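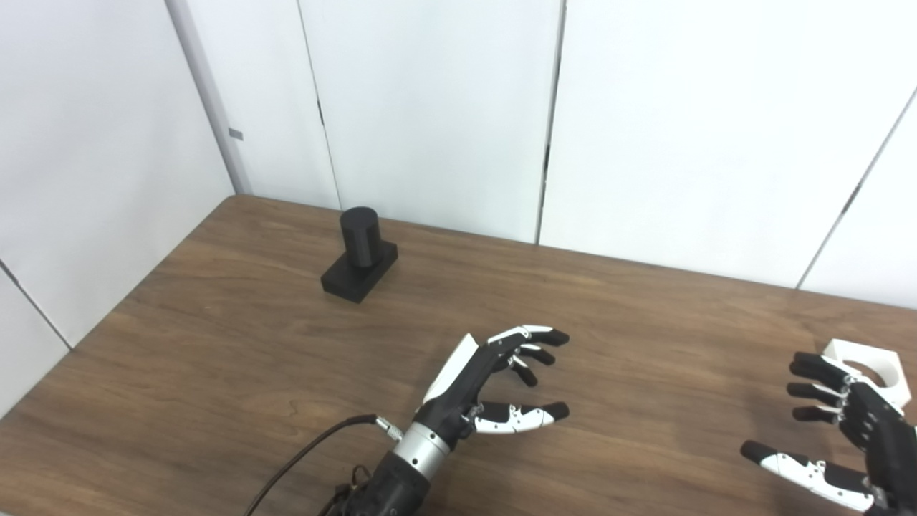 Page last changed: 28/08/2018

Bevudley Town Talk > Schools and Council > Governors voting to move start time to 8.15

chalkdust57
Did anyone else stay for the whole governors' meeting at Bevudley High? I got home well after ten and I'm still buzzing! They voted to bring the start of the day forward to 8.15 and it passed by 2 votes. I've been to plenty of these and never seen the public seats full before. People were standing along the radiators. Whatever you think of the result, it was brilliant to see.

Jenetti
Brilliant to see, rotten to listen to. The consultation had 765 replies and most were against. Why ask us?

chalkdust57
Most were against the first version, which was 8 o'clock. The 8.15 one only came up in June, after the forms had gone in. I do think they should have asked again, mind.

hillside_mum
So they voted on something we were never asked about. Great.

Dewulf
I'm for it, sorry all. My two come out at 2.45 under the new times and that means daylight for football all through the winter (and the pitch is free before the adult teams want it). The club has been begging for this for years. I could have hugged the chair of governors!

hillside_mum
Lovely if you live near the school. We're out on the Jerkia estate and the bus leaves at 7.05 as it is. Move everything forward and I've got an eleven-year-old standing in the dark on a road with no pavement.

Dewulf
Fair point about the pavement. The bus question did get asked, near the end. The answer was that the county is "looking at" the timetable.

Jenetti
They've been looking at that timetable since my eldest was in Year 7. She's at college now.

chalkdust57
There's still a way in, though — the parents' petition. If it gets 500 names the governors have to put it back on the agenda, it's in their own rules, page 4 or 5. I don't even mind the new time and I'd sign, just to hear the bus thing argued out properly.

Dewulf
I won't be signing. You can't rerun a vote every time it's close.

hillside_mum
You can if the rules say so.

Jenetti
Where is the petition? The link on the school site goes to last year's uniform survey.

chalkdust57
Paper copies at the library desk and the chip shop. I'm taking one to the Jerkia bus stop on the first morning back, come and find me, I'll have a flask and spare pens! Sign or don't, I'd love to hear from people who never get to the meetings.

hillside_mum
I'll be there at five to seven. Obviously.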